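From: Emrys Gronow
To: Nasrallah Street Clothing Swap list
Date: Sat 28 December
Subject: Re: sorting rules for the next swap

Hello everybody, and I hope you all had a restful week with plenty to eat.

Abla wrote:

> Emrys, I don't want to be the one who complains, because I had a lovely
> time in August and came home with a coat I adore. But can we please
> decide how things get sorted before the doors open? Last time the
> kids' tops were mixed in with the grown-up tops, and I watched a poor
> woman dig through the same pile twice looking for a size 4. Also, do
> we hang or do we fold? I've heard both.

You're not complaining, Abla, you're being useful, and I'm glad you like the coat (my wife had her eye on it, so please don't wear it past our house). I've been chewing on this since your note came in, and I've gone back and forth more than I'd like to admit.

My feeling is that we fold. I know hanging looks nicer, and it does make the dresses easier to see, but we had 37 hangers for the whole hall in August, and a fair number of those were the wire kind that leave bumps in the shoulders. We'd need to borrow racks from the people at Vasutum again, and they were very kind about it, but one came back with a bent wheel and I still feel bad about that. So I'd say coats and long dresses on whatever hangers we have, and everything else folded flat on tables with a size card at the front of each stack.

For tops, my mother's way is still the one I use. Lay it out, smooth it from the middle with the flat of your hand, bring the sides in, then bring the bottom up. If there's a collar, leave it showing so people know what they're picking up. The same goes for a print or a patch. I can't tell you how many nice things get passed over because the interesting part is tucked underneath! 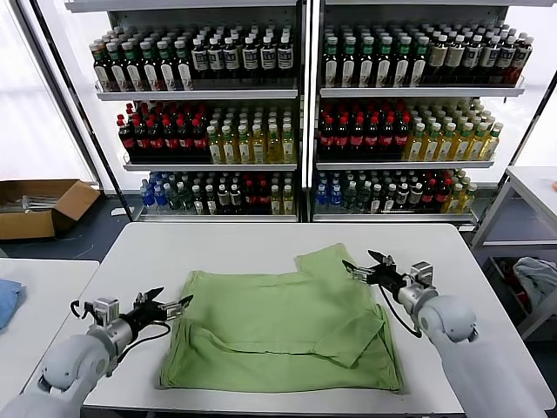
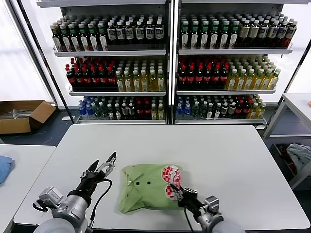
Spyros Perić told me on the phone that folding is all very well at ten in the morning, but by noon every stack has been pulled apart, and he'd sooner have open bins by size and let folks rummage. He has a point, and I don't want to brush it aside. He also thinks we should let people bring fewer things, because the leftovers in August filled his van and then his garage, and his garage is where the car used to live.

So let me try to meet him halfway. Bins for baby clothes, socks, scarves and anything small. Tables for tops, sweaters and pants, with two people on each side of the hall whose only job is to wander along and refold. It's a pleasant job, by the way. You get to chat with everyone, and you see the good stuff first. Montri Boonyarit has already said yes to the morning, and I'll take the afternoon if my knee behaves.

On limits, I'd suggest 11 pieces per household, clean and dry, with buttons on and zippers working. If something needs a small repair, please pin a note to it saying what's wrong. We have people who enjoy a mending project, and they'd much sooner know before they get home. Leftovers would go straight to Clitine the same evening, so nobody's garage has to suffer.

Abla, to your question about the kids' things, yes, absolutely their own tables, and I'd like them near the entrance so that parents with strollers don't have to squeeze all the way to the back. Could you make the size cards? Your handwriting is so much better than mine. I have a pack of heavy card stock left over from the bake sale and can drop it by.

Omar Bitar still has the keys and the folding tables, and I believe the box of safety pins is with him too. Omar, if you're reading this, could you check?

Please write back to the whole list and not just to me, as I'm hopeless at forwarding. We still need to settle on a date with the hall.

Warmly,
Emrys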